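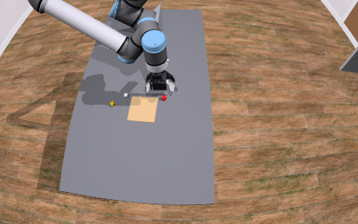

By T. Begović

How to Write a Holding Statement Before You Need One

A holding statement is the short text you give reporters and customers in the first hour of a problem, while you are still finding out what happened. It buys time. Most companies write theirs at the worst possible moment, with the phone ringing. You can do most of the work in an afternoon.

You will need your contact list, last year's complaint log, and someone who can approve wording on the spot.

Step 1. Pick your situations

Go through the complaint log and any press coverage and group the entries by type. At Jirkstead, a regional grocery chain, we had 363 entries and they fell into five types: product recall, store closure, data loss, staff injury, and conduct of an employee. Write one statement for each type. Leave the rare ones for later.

Step 2. Write the first sentence

Say what you know has happened, and where. Use the words a customer would use. "We are aware of an incident" tells the reader nothing. "A water leak has closed our Pustwood store" is better. Put blanks in brackets for the place and time so they are easy to spot.

Step 3. Say what you are doing

Use the present tense and name the action. Calling the fire department is an action. Taking something very seriously is a feeling, and reporters cut it. If people were hurt or put out, speak to them before you speak about the company.

Step 4. Say when you will speak again

Give a clock time, such as 3 p.m., and keep to it even if there is no news. Add one phone number and one email address. Check that both are answered on weekends.

Step 5. Cut it down

Keep the whole thing to 71 words or fewer. That was our limit at Jirkstead, and it fits on a phone screen without scrolling. Remove guesses about cause, numbers you can't confirm, and any mention of blame.

Step 6. Get it approved now

Send all the statements to legal together and ask for sign-off on the wording outside the brackets. Agree in writing who can fill in the blanks without asking again.

Step 7. Test it

Run a drill in June or whenever things are slow. At Gellau we gave the duty manager a made-up recall and timed the response. The first try took 50 minutes, mostly spent looking for the file. Store the statements in a shared folder and keep a printed copy at the front desk.

Review the set twice a year and after every real use.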